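Folding station coming to our uniform room, what happens to the people?

Posted in Workplace & Jobs
Jun 5, 2024

I work in the uniform room at a sports and events place. We wash, fold and bag the staff shirts and the hire kits. There are seven of us across two shifts. Management has told us a two-armed folding machine is being trialled at our Nirkbridge site and could come to us after that. They say no jobs will go, but hours "may be rebalanced". Has anyone been through this? What did your day look like afterwards, and did your pay change? I've been folding for years and I'm not sure what I'd be doing instead.

3 replies

Burovico

We've had one for 23 weeks at a linen and workwear laundry, so I can tell you how it went for us.

The first month was slower than doing it by hand. Someone had to lay each shirt out for it, watch it, and fix the ones it got wrong. Collars were the main trouble, along with anything that had a stiff trim. Plain tees were fine fairly early.

After that the work moved around. Less folding, more sorting, checking and mending. Two people learned to clear faults and restart it, and they got a higher rate, but only after they asked for it in writing. If your manager wants you to mind the machine, ask what classification that is before you say yes — it was much harder to raise later. 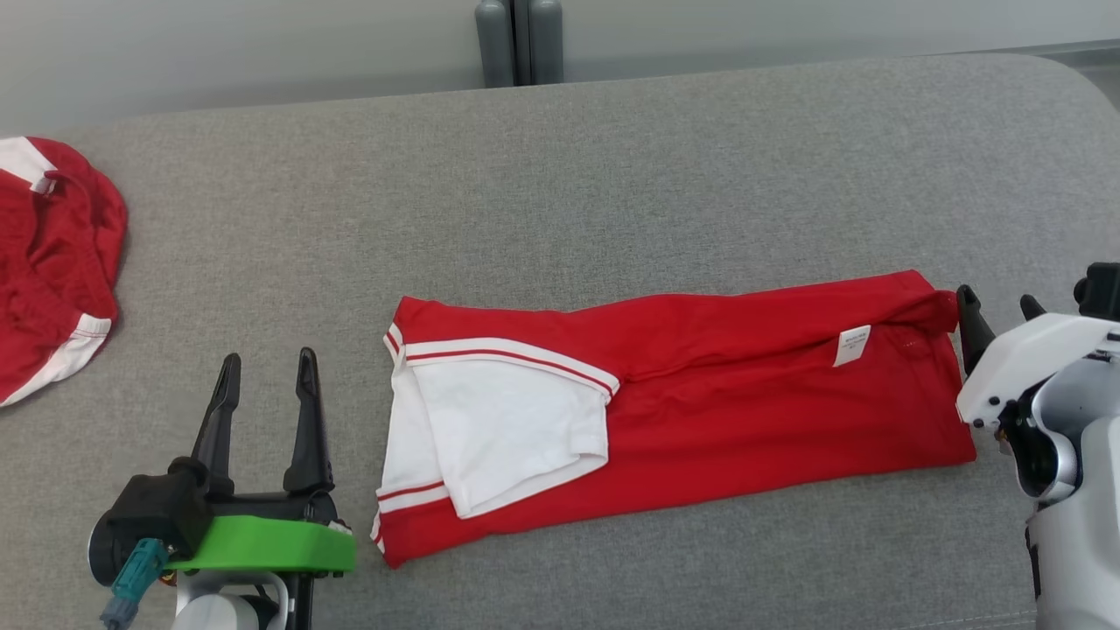
Pinine

Polos with a white collar and striped trim are the ones I'd ask about. The red one on the grey seat has its collar folded over onto the body and one end still bunched up at the gripper, and a second red garment is in a heap off to the side. At our place a shirt at that point isn't ready to bag. Someone has to look at it, and that someone needs to be on the roster.

Our trial was sold to us with a target of 83 shirts an hour. The figure left out the laying out and the rechecks, which were still done by us. Keep your own record for a couple of weeks, including the refolds, and bring it to the meeting when they talk about hours.

On the physical side, my shoulders are better. I used to go home sore most nights. What I don't like is the waiting. You stand there ready to step in, and it's tiring in a different way. We asked to swap tasks every hour and the supervisor agreed.

As for pay, my base rate stayed the same, but I lost one short Saturday shift in June. So "rebalanced" did mean something here. Get them to put a number on it.

Tabrizi

depends on the company. ours tried it and sent it back. check your agreement, there is usually a part about consultation when they bring in new equipment, and they have to talk to you first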